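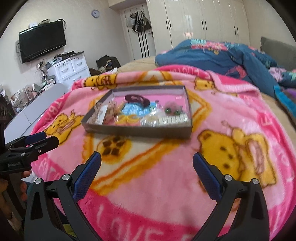
*Photo: Agnese Liepiņa*

# Grurel sample credits

A table of 1,424 claimed samples in hip-hop and R&B records, with a note on how far each claim can be trusted. For most of them that is not very far.

Ilze Liepiņa started the list after reading three articles about the same royalty dispute and finding a different set of songs in each. All three cited "court papers". None linked to them.

## What a row is

One row is one claim that record A uses a piece of record B. It doesn't mean the claim is true, and it certainly doesn't mean money is owed. Please don't quote the row count as a number of "stolen" songs. A blog did that in February and we are still getting emails.

## Files

- `claims.csv` – the main table
- `sources.csv` – where each claim came from, with page or timestamp
- `disputes.csv` – 54 claims that reached a lawyer's letter or further
- `notes/` – Rasmus Vanags's listening notes, unedited

## Columns in `claims.csv`

| Column | Meaning |
|---|---|
| `claim_id` | Number, never reused |
| `new_track` | Title as printed on the release |
| `old_track` | Title of the supposed source |
| `kind` | `sample`, `replayed`, `lyric` or `unclear` |
| `credited` | `yes`, `no`, `later` |
| `trust` | 0 to 3, see below |
| `source_id` | Key into `sources.csv` |

## Trust scores

- **3** – the sleeve or a filed document says so
- **2** – the producer or writer said so in an interview we have read
- **1** – two of us heard it separately
- **0** – somebody online said so

Nearly half the table is at 0. We thought about dropping those rows and kept them so you can see how often a rumour gets repeated as fact. Filter them out before you draw a chart.

## Known problems

Credits on streaming services change without notice. A `no` may have become a `later` while you were reading this.

`replayed` and `sample` are hard to tell apart by ear. Helju Vaher and Rasmus disagree on nine rows, all marked `unclear`. I side with Helju on most of them.

Mixtapes are covered badly. Many never had a printed credit, so `credited = no` says very little there.

Settlement sums are left out. The figures that get passed around mostly come from one side's lawyer, and I have yet to see one with paperwork behind it.

We ran the Clostix audio matcher over part of the table. It was very sure of itself and often wrong, mainly on common drum breaks. Its scores are in `notes/clostix.txt` if you want them. They play no part in `trust`.

## Corrections

Open an issue with the `claim_id` and a source we can check. "Everyone knows" gets closed. Iwona Chmielewska goes through the queue when she has time, so expect a wait.

## Licence

CC BY 4.0 for the table. The listening notes belong to Rasmus – ask him first.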